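Das Holz verzeiht viel

Wer bei Fredy Huaranga einen Tisch bestellt, muss Geduld haben. Seine Werkstatt Vivska nimmt im Jahr nur 30 Aufträge an, und im Juni ist meistens schon alles vergeben. Er arbeitet mit hellem Holz und ölt es 2 Mal, mit einer langen Pause dazwischen.

Früher hat er für den Möbelhändler Tulton gebaut, sehr schnell und immer das gleiche Modell. «Ich habe dort die Maserung nicht mehr angeschaut», erzählt er. Heute legt er jedes Brett zuerst ans Fenster und dreht es, bis die Streifen ihm gefallen. 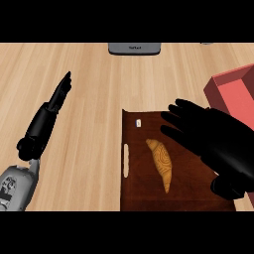
Helle Tischfläche mit langer, gestreifter Maserung (Computergrafik).

Für die Pflege empfiehlt er wenig: ein weiches Tuch, lauwarmes Wasser, ein bisschen Seife. Flecken von Rotwein soll man gleich abwischen — und sich danach nicht mehr ärgern. Sein eigener Küchentisch hat davon mehrere, und verkaufen will er ihn nicht.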